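Skotgate Supper fundraiser, who's coming?

Tickets for the October supper at Collari are up, 18 dollars each, and every dollar goes to the Dusport clinic!

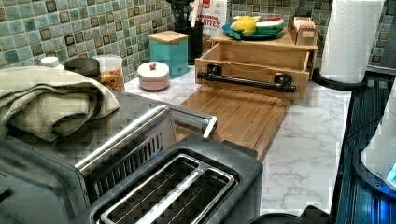

Liang
Supper organizer

We've got 153 seats and I'd dearly love to fill them all (bring your neighbors, bring your in-laws).

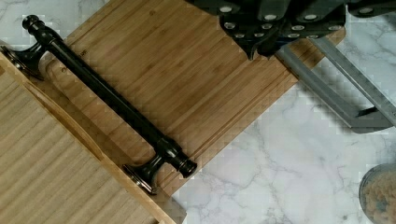

Doors open at 6, with the raffle after dessert.

dusportdee
Lovely, put me down for 2. I do think the raffle should go first, though, as folks with little ones leave early.

oldmill
Disagree, dear! Raffle last keeps people bidding on the pies.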